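How to Set Up a Coffee and Sink Counter in a Shared Workroom
By Tayla Kerslake
18th February

A big open room with a concrete floor is a fine place to work and an awkward place to make a drink. There is usually one counter, and everyone ends up at it. These steps are for a single counter with a sink, used by a group that shares the room all day.

What you need
A tape measure
Dish soap, a sponge and two dishcloths
A small tray
Painter's tape and a marker
A bin with a lid

Step 1. Clear the counter completely
Take everything off, including the things that never move. Wash the top with warm soapy water, wipe it with a clean damp cloth and dry it. Dark countertops show water spots and dried soap more than light ones, so do the drying properly. A second cloth helps.

Step 2. Split it into a wet end and a dry end
The wet end is the sink and the space beside it. The dry end is for anything with a plug. Leave at least 11 inches between the basin and the nearest appliance, more if you have it. Mark the line with painter's tape for the first couple of weeks, then peel it off.

Step 3. Set up the wet end
Keep the soap next to the faucet, where a wet hand can reach it without dripping across the counter. Fold one cloth and leave it to the side of the basin. Cups waiting to be washed go beside the sink – never in it, or the next person can't fill a kettle. 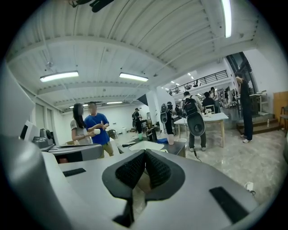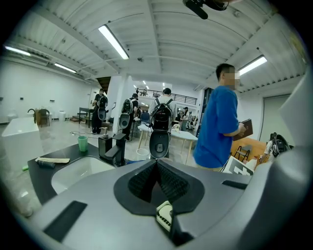 Step 4. Set up the dry end
Put the coffee machine closest to the outlet and stand the tray beside it for spoons and filters. Run cords along the back. Don't plug a kettle and a coffee machine into the same power strip. At our place in Arnville we tried it and lost the power twice before Aroha Ashby moved the kettle to its own outlet.

Step 5. Keep the standing room free
People stop to talk where the drinks are. Leave around 40 inches of clear floor in front of the counter so someone can still get to the sink. Chairs can go farther back.

Step 6. Agree on the daily wipe-down
Last one out rinses the basin, wipes the faucet and takes the used cloth home or to the wash. Empty the bin at the same time. We change the sponge at the start of the month; the March one is already under the sink.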